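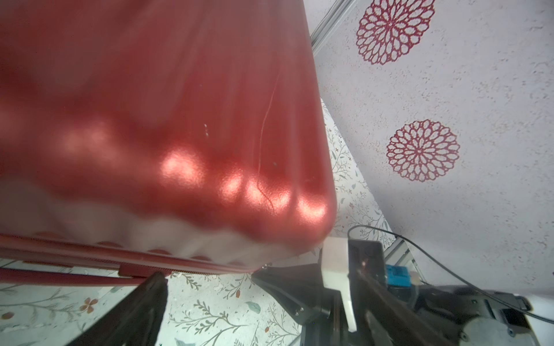
*2 min read*

**Re: Scratches on polycarbonate shells, what comes out and what doesn't**

From: Elie Kanaan
To: luggage-repair list
Date: November 4, 2025

Munther Rawashdeh wrote:

> I have a ribbed hard case on the bench, glossy red, with one long thin scratch down the face and some light scuffing next to it. The owner wants it gone before a trip. The shell is sold as polycarbonate. I was going to go over it with a heat gun on low, the way we used to do bumper trim at the Abu Hammour shop. Has anyone done this on a shell? Also, is there any point in polishing if the color is only in the top layer?
>
> Second question, unrelated: the Truva wheel housings are back in stock in Kurkville but the bolt pattern looks different from the old ones. Are they interchangeable?

Munther,

Don't use the heat gun. Bumper trim is usually a textured polypropylene blend and tolerates local softening. A luggage shell is thin sheet that was heated and drawn over a mold, and it holds stress from that process, most of it at the corners and along the ribs. Warm a small patch unevenly and the sheet relaxes toward flat. You end up with a shallow dish in the panel that catches the light far worse than the scratch did. I have ruined 2 shells this way and the owners noticed both.

Before anything else, find out what the sheet is. "Polycarbonate" on a hang tag often means a PC film over ABS. Take out the lining screws near a wheel well and look at the cut edge of the shell. A color change partway through the thickness means a laminate. If the edge is one color all the way through, you have more room to work.

Then do the fingernail test. Drag a nail across the scratch at 90 degrees.

- Nail passes over without catching: plastic polish by hand, soft cloth, light pressure, working along the ribs. Wipe off and look again under a single lamp. Overhead tubes will hide the haze.
- Nail catches slightly: wet sand with very fine paper, then compound, then polish. Solid-color sheet only. On a laminate, skip the paper.
- Nail drops in: leave it. You can round off the raised edges so it reads less white, but you will not level it without thinning the shell.

Much of what looks white in a scratch is a rough surface scattering light. Polish improves it even when the groove stays where it is, so yes, it is worth trying on a laminate, within reason. Keep the compound off the rib crests, which wear through first.

Solvents: no acetone, no brake cleaner, no label remover with citrus oil in it. Polycarbonate can craze hours after contact, usually around the rivets. Dish soap and water, dry cloth.

On the Truva housings: not interchangeable. The new ones have the rear pair of holes moved inboard by 13 mm. You can drill the shell again, but then the old holes need backing plates or they will crack outward on the first bad curb. Godau still had 18 of the old pattern when I ordered in May. Ask for the earlier drawing revision when you call, or they will ship the new part by default.

One request for the list. When you post a repair, please say whether the case was emptied and the lining pulled before you started. Half the threads in the archive leave this out, and it changes how the shell flexes under the polishing pad.

Elie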